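I caught up with the refurbisher behind Kasolora over coffee, and we got onto old office desktops right away. "People see a black tower and think junk," she told me. "I see four more years!" She's rebuilt 597 of them so far — and she still lays each one on its side and checks the cables first.
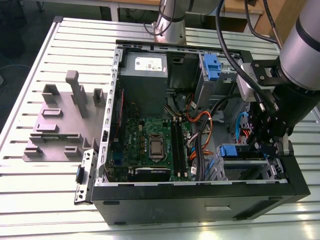

Her workshop mate disagreed with her on that, saying he'd go for the memory before touching a single wire. "He always says that," she laughed, and went to top up our coffee.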